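Kimaro opens its first bottle refill and return point in Cillell

August 1, 2019

Kimaro, the household goods co-operative, has opened a refill and return room at its shop in Cillell, and we could hardly be more pleased with how it looks. From today, customers can bring back empty plastic bottles from the kitchen, bathroom or laundry shelf and either fill them again or leave them to be sorted.

The room grew out of a trial that began in April, when 61 households in the town agreed to keep every empty bottle for a month and bring the lot to our back counter. We expected a few carrier bags. By the end we had borrowed shelving from the shop floor and moved the mop buckets into the corridor!

What we learned went straight into the new layout. Bottles are now sorted by cap and by neck first, and by size afterwards, as a good screw cap is what decides whether a bottle can go round again. White bottles with plain grey caps have a shelf to themselves, and labels can stay on, however bright they are – blue stripes, green bands and all.

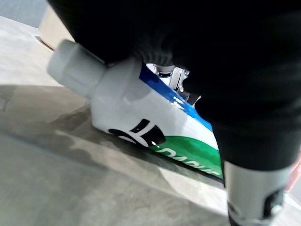 How the room works

The shelving was made for us by Vunel, a joinery workshop on the other side of town, and holds 100 bottles at a time. It has a shallow lip along each edge so that nothing rolls off, and the lowest shelf is at a height that children can reach.

Customers rinse their bottles at home, screw the caps back on and put them on the shelf marked for returns. Anyone who wants a refill takes their own bottle to the counter, where there are 31 products to choose from, including washing-up liquid, laundry liquid, hand soap and six kinds of surface cleaner. Please bring a bottle that held the same sort of product before. Bottles that have split, or have lost their caps, go into the crates by the door and are collected by Trukico.

Spare caps are free from the tray beside the till. Do have a rummage, there are some lovely odd ones in there.

Opening times and what to bring

The refill and return room is open whenever the Cillell shop is open, and there is no need to book. Large loads are welcome – just ring the shop beforehand so that we can clear a shelf.

Press enquiries should be sent to the Kimaro office at the Cillell shop.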